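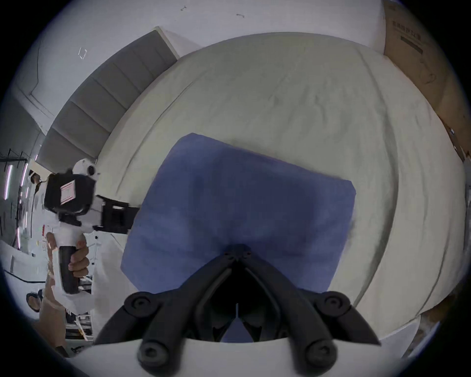 Folding a T-shirt on a bed: household linen and clothing guide

Skelstead Residential Services, Resident Handbook, Section 9

This section sets out the standard method for folding a short-sleeved T-shirt on a made or partly made bed. It applies to residents of the Wastville and Figueroa buildings and to staff who assist them with personal laundry. The method was prepared by Tyson Li, Laundry Coordinator, and replaces the instructions issued in August. Questions may be directed to the laundry office at extension 118.

Before you begin

Garments must be completely dry before they are folded. Clothing put away damp may develop an odour and can mark other items in the same drawer.

A bed is an acceptable folding surface provided that the duvet, pillows and any loose belongings have been moved aside. A fitted sheet should be pulled firmly over all four corners of the mattress. Small creases in the sheet will not affect the result, but a deep ridge beneath the garment may be pressed into the fabric. Where possible, choose a sheet of a different colour from the clothing, as the edges are then easier to see.

Step 1. Separate the garment

Take one T-shirt from the basket and place it near the middle of the bed. Do not attempt to fold it from a heap. Find a corner of the fabric, lift it clear and let the remainder fall open. If the shirt has been turned inside out in the wash, correct this now. Check the pockets of any garment that has them.
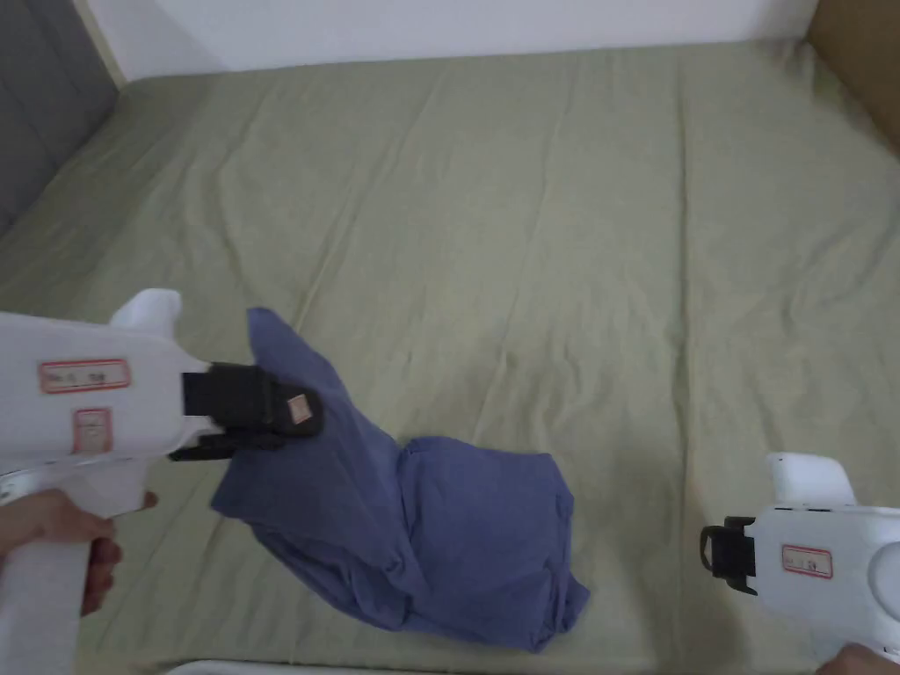

Step 2. Find the hem and shoulders

Work along the bottom hem until both lower corners have been located, then follow each side seam up to the sleeve. Residents who find it difficult to tell front from back should look for the care label or the neckband, which normally sits lower at the front.

A shirt that is still bunched should be lifted by one part and lowered again slowly. Pulling hard at the collar stretches the knit and should be avoided.

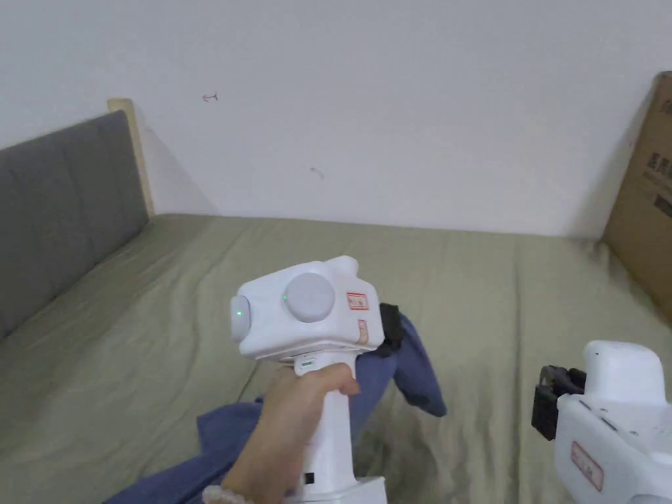

Step 2: the blue cloth partly lifted from the sheet.

Step 3. Lay flat and smooth

Spread the shirt with the neckline pointing away from you. Smooth the fabric outward from the centre with light pressure. Bring both sleeves level and straighten the side seams.

Step 4. Fold the sides and the hem

Fold one side toward the centre, turning the sleeve back on itself so that it stays within the body of the shirt. Repeat on the other side. The shirt should now form a long panel of even width.

Take the two bottom corners and turn the hem upward, keeping it parallel with the shoulders. Hold both corners while doing so, as a hem raised from one side only will sit at an angle.

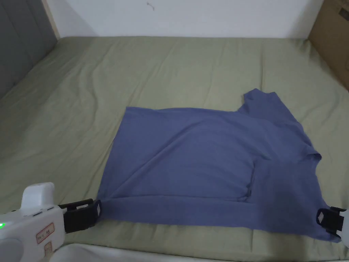

If a sleeve projects beyond the body at this stage, open that side, lay the sleeve flat and fold it again. Once the outline is satisfactory, bring the lower half up to meet the shoulders and smooth the folded edge with the palm of the hand.

Step 5. Put away

Place folded shirts in the dresser drawer with the folded edge facing forward. Items awaiting repair are to be left in the Sallalus mending bin on the ground floor, accompanied by Form 993. Forms are available from Carter Bouchard at the front desk.

Related sections: Fitted sheets and pillowcases; Labelling of personal clothing; Use of shared dryers.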